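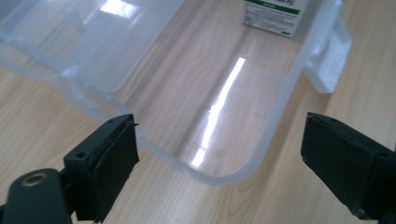

Clear bins, bad depth: what we changed in the Skuken perception stack
Speaker notes, Asif Kiani
25 minutes plus questions. Slide numbers follow the July deck.

Slide 1. Title

Name, team, one sentence on Skuken: it is the software layer between the wrist camera and the arm controller. Shazia Afridi wrote the planner half and will take planner questions at the end. Skip the company history.

Slide 2. The problem

Most bin-handling code assumes the bin is opaque. You segment it, fit a box, and plan against the walls. With a translucent bin on a wood table the camera sees the grain straight through the floor. The segmenter then has two choices, both wrong: call the floor "table," or call the whole thing one blob with a soft border.

The rim is the other case. Where the plastic folds and thickens it goes milky, and the network likes it. So we get a strong response on the rim and the handle, and close to nothing on the floor.

Point at the glare stripe on the floor of the bin. Say that it moves when the camera moves. This matters on slide 5.

Slide 3. Baseline numbers

Test set is 788 approach sequences recorded at the Budville bench. All of them use the wrist view with both fingertips visible. The baseline pipeline placed the near bin corner outside tolerance in 124 of them.

Pause here. Someone will ask what tolerance means. It means the fitted corner would put a finger pad in contact with the wall before the planner expected contact. It is measured against the calibrated pose of the bin, taken before each run.

Slide 4. Where the failures come from

Three groups, largest first.

Glare read as an edge. A long straight highlight looks a lot like a wall seen from above. The line fitter takes it because it is the highest-contrast line in the region.

Texture leak. Wood grain seen through the floor gets matched between views at table height. The reconstruction is then correct about the table and says nothing about the bin.

Far-side clutter. Anything standing behind the bin, such as a product box, is seen through or just past the far wall. Its lower edge gets softened and the detector merges it with the wall.

Do not read the percentages out. They are in the handout.

Slide 5. Specular filter

The idea is simple. A real edge is fixed in the world. A reflection shifts with the viewpoint in a way no fixed point can. We track candidate lines over a short window of wrist motion, fit a static 3D line to each, and drop the ones with high residual.

Needs motion to work. If the arm is parked, the filter has no opinion and passes everything through with a low-confidence flag. The planner has to respect the flag. The first version did not, and we lost a day to it.

Window length is 200 milliseconds. Shorter windows keep too much glare. Longer windows start to drop the handle, which has its own highlights.

Slide 6. Corner model

Straight walls are hard, corners are easier. The thick plastic at a rounded corner bends light enough to give a stable arc, even over busy grain. We fit the arc first and grow the walls out from it.

Requires a rough radius per bin type. We keep this in the Arain config files, one entry per bin. Widville uses the same format, so entries can be shared between sites.

Slide 7. Finger masking

The fingers are large, close and partly out of focus in the wrist view. The old mask came from the CAD model and ended exactly at the pad face. Worn pads do not end exactly at the pad face. A frayed sliver at the top corner of a pad sat outside the mask and was picked up as a tiny object floating in the gap.

Fix: grow the mask by a margin that depends on gripper opening. Wide open, the margin can be generous. Near closure it has to shrink, or you hide the thing you want to grasp.

Slide 8. Planner side (Shazia's material)

The corner now arrives with a covariance. The planner widens its approach along the uncertain direction and slows down before first expected contact. No change to the grasp scoring.

If Shazia is on the call, hand over here. If not, show the diagram and move on.

Slide 9. Results

Same 788 sequences. Out-of-tolerance corners went from 124 to 17, so 107 fewer. Most of what remains is parked-arm cases, where the filter cannot help.

Be clear that this is one bench and one table surface. We have not tested stacked bins.

Slide 10. Next

Small deliberate wrist move when the confidence flag is low - four lines in the behavior tree, not merged yet. Polarized filter on the camera, if the light loss is acceptable.

Leave slide 9 up during questions.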